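Jaltcombe Board

Jaltcombe board, known in older club rules as "the plank", is a table game for two players in which small blocks are slid along a flat board with the aim of annoying the other person. It takes its name from the village of Jaltcombe, which has never shown much interest in it.

The rules were first written down by Mali Pumphrey, a schoolteacher, whose pamphlet ran to 76 pages, most of them on the subject of cheating. Each player has one block, called a deto, and takes turns to push it with a single finger. A block that goes over the side is said to have "gone to Plurno", and its owner loses the round and, by custom, buys the tea.

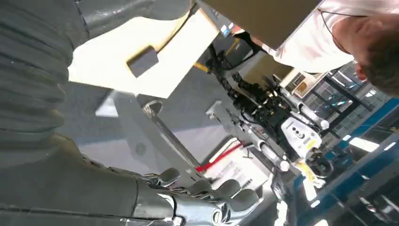
Scoring is by distance and is widely disliked. A full game is played to 148 points, a total chosen by Pumphrey for reasons the pamphlet promises to explain in a later chapter and does not. Disputes over whether a block has come to rest are settled by waiting.

The Jaltcombe Open is held each September in the village hall and draws roughly 192 entrants, a figure that includes spouses. The longest recorded match ended in a draw when the hall was needed for badminton.

See also: Shove ha'penny; Shuffleboard; Pub games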